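Braid, Core and Clasp: What Holds a Cord Bracelet Together

Small cord goods are sold by colour and judged by colour, but they are sent back for other reasons. A bracelet that frays at the clasp after a month has failed as a piece of rope, and the causes are the same ones that trouble a mooring line or a sash cord. The terms are borrowed from rigging and so are most of the remedies.

Braided cord and strung beads are the two constructions most buyers will meet, and they wear in different ways.
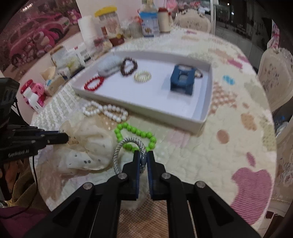
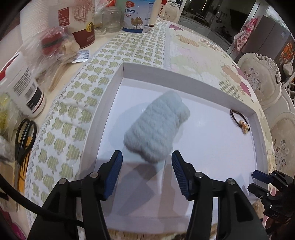
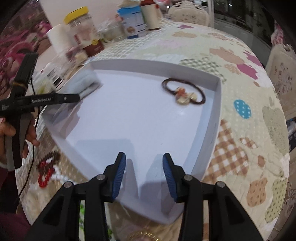
Construction

A braid is made of strands that cross over and under one another along a common axis. A flat braid needs three strands or more. A round braid needs at least four, and is normally worked over a core once the diameter passes that of a bootlace. A kernmantle cord has a load-bearing core inside a woven sheath, and the sheath does little except protect the core and carry the pattern.

The angle between a strand and the axis of the cord sets most of its behaviour. A steep angle gives a dense, stiff braid that resists snagging. A shallow angle gives a softer cord with more strength along its length, but the strands are easily pulled out of line. Bracelet cord sits between the two. If it is too stiff it will not lie against the wrist, and if it is too loose it catches on cuffs.

Benjie Galang has braided cord at the Girkstead workshop since it opened. He sets his bobbins by weight and checks the angle against a printed card after each change of thread. "A light bobbin rides high and the strand goes in slack," he says. "You won't see it until the piece is bent round, and then it stands up like a hair."

Two-colour cord shows this fault sooner than plain cord. Where the strands alternate, one slack strand breaks the repeat, and the eye finds it at once. Girkstead keeps its plain stock and its patterned stock on separate machines for that reason, and a plain spool is never moved across to make up a short order.

Fibre

Cotton takes dye well, knots firmly and feels pleasant. It also absorbs sweat, dries slowly and loses its surface finish. Waxed cotton delays all three but leaves a residue on pale clothing in warm weather.

Polyester is the usual choice for everyday wear. It holds its colour in sunlight better than nylon and barely changes length when wet. Nylon stretches more, which is useful in a sliding knot and a nuisance in a glued end, where repeated stretching works the adhesive loose. Both melt cleanly, so a cut end can be sealed with a hot blade.

Blends are harder to predict. A cotton sheath over a polyester core will shrink at a different rate from what it covers, and after a few washes the sheath bunches near the clasp. Marites Villanueva, who buys thread for the Stiltura studio, will not stock them. Her test is simple. She cuts 260 millimetres of cord, washes it, dries it flat and measures it again, and any cord that has shortened by more than 2 millimetres is sent back to the supplier.

Ends and clasps

Most failures occur within a finger's width of the clasp. Three methods are in common use.

The glued cap is the quickest. The end of the cord is sealed, coated with adhesive and pushed into a metal cup. The bond depends on the fit. A cap that is too wide leaves the adhesive to fill the gap, and thick adhesive is brittle.

The crimp closes a soft metal tube over the cord. It needs no drying time and can be inspected straight away. Over-tightening cuts the outer strands, and the damage is hidden under the metal.

The whipped end is bound with fine thread, and the tail of the binding is buried beneath the turns. It is slow work. It is also the only one of the three that can be redone by the owner with a needle and a length of thread.

Girkstead ran all three through a pull rig in January, on the same batch of polyester cord. Florante Cabanatuan, who built the rig, logged 1534 pulls before the jaws needed replacing. Glued caps gave the highest single readings and also the widest spread. Whipped ends read lower but stayed close together, and they failed by creeping, so the wearer has some warning. The workshop has since moved its Clustano range to whipped ends and kept the glued caps for its cheaper lines.

Strung beads

Beads on elastic are a separate problem. The load falls on the knot and on the edges of the holes. Pressed glass often has a sharp rim at the hole, left where the pin was withdrawn, and this saws at the elastic each time the bracelet is rolled over the hand. Turning a bead reamer in each hole removes the rim.

Elastic should be stretched by hand before stringing, then allowed to rest. Cord that has not been stretched will lengthen in the first week and leave a gap beside the knot. A surgeon's knot, with one extra turn in the first half, is enough for most sizes. Adhesive should be kept off the elastic on either side of the knot, where it will harden and crack.

Patricio Escobar restrings for a repair counter that takes in 700 pieces a year, and replaces the elastic in all of them whatever the fault reported. Old elastic loses its stretch evenly, so a break in one place means that the rest is close behind.

Storage

Cord should be stored loose or in wide coils, away from direct sun. Tight coiling sets a curve in nylon that is hard to remove. Elastic pieces should be laid flat and not hung. Cotton can be washed by hand in cool water with a little soap, rinsed twice and dried on a towel. Metal caps should be dried first, with a cloth, before the cord is left to air.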